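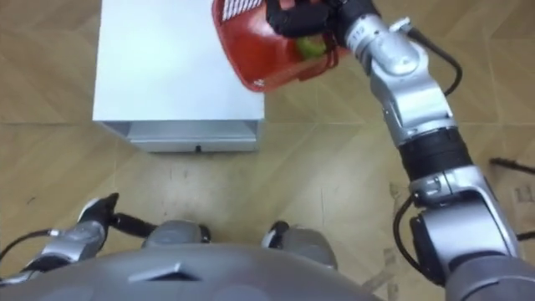

Speaker notes: Getting small shops to count their stock

Opening. Thank the host, say who I am, go straight to the Melnychuk story. They had 2,044 items on the books and were short 738 when they checked the shelves. Pause there.

Slide 2. Most of the gap was paperwork. Returns went back on the shelf and never got entered. Ask who has a returns pile right now.

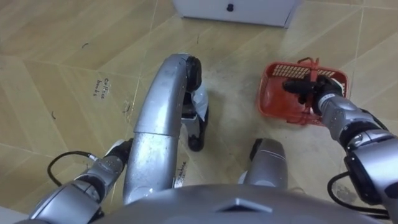

Stavros Rallis
Retail Trainer, Clomeo

Slide 3. Count one section a day, before opening. It takes 20 minutes. Same person all week, then swap.

Slide 4. The sheet. Three columns: item, book number, shelf number. Don't read it out, they have the handout.

Slide 5. Unport tried this in June with nearly 47 product lines. Mention that the first week was slow and two sections had to be done again.

If short on time, skip slide 6 (barcodes) and go to questions. Nektarios has the microphone. Someone will ask about software. Say paper first, for a month.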